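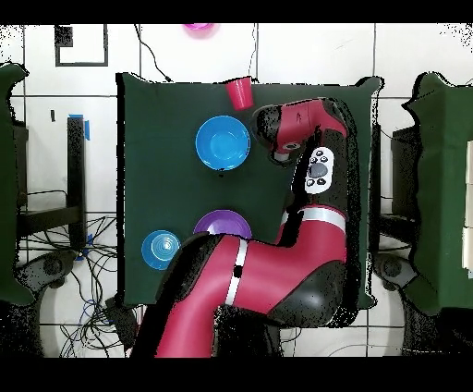

食器を片付けるロボットアームの作業では、腕の性能より台の整え方のほうが結果に響きます。ゾルクーム（Sorkcombe）の作業室で6月に行った比較から、手元で使えるコツをまとめました。台には濃い緑の布を掛けています。赤いコップ、青い鉢、紫の皿のどれとも色がかぶらず、物の輪郭を拾いやすい色です。コップは立てた状態だけで練習させず、横に倒した置き方も必ず混ぜてください。

比較の方法
布あり、布なしの二条件で、プラスチックの食器をつかんで台の端へ寄せる動作を繰り返しました。試行は全部で2086回、置き方は12通りです。集計はジャミラ・マジュムダー、台の準備はアサンカ・バッタチャルジーが担当しました。

わかったこと
・つかみ損ねは布ありのほうが少なく、差が大きかったのは浅い鉢でした。布なしだと、指先が縁に触れたときに鉢が逃げます。
・倒れたコップは、口の向きで難しさが変わります。口がアームと反対を向く置き方を練習に加えると、失敗がおよそ3割減りました。
・平皿は布の有無でほとんど変わりません。縁が低く、指が下に入らないことが主な失敗でした。

台の整え方
布は台より大きめに切り、四隅を垂らします。端が多少波打っていても構いませんが、食器を置く範囲のしわは手で伸ばしておきます。ずれるときは裏に滑り止めシートを敷きます。両面テープは布をはがすときに糊が残るので使わなくなりました。
洗濯は9日に一度。柔軟剤を入れると布が滑るようになり、その週の記録は集計から外しました。

置き方の決め方
人が毎回思いつきで置くと、似た配置に偏ります。12通りを紙に書いて箱に入れ、引いた順に並べます。食器どうしの間は、アームの指が開いた幅より広く取ります。重ね置きは単品が安定してからにします。

記録用紙には日付、布の有無、配置の番号、失敗した食器の名前を書きます。失敗の理由は別の欄にし、見ていてわからなければ「不明」で結構です。

深皿と木の椀はまだ試していません。

8月28日（金）更新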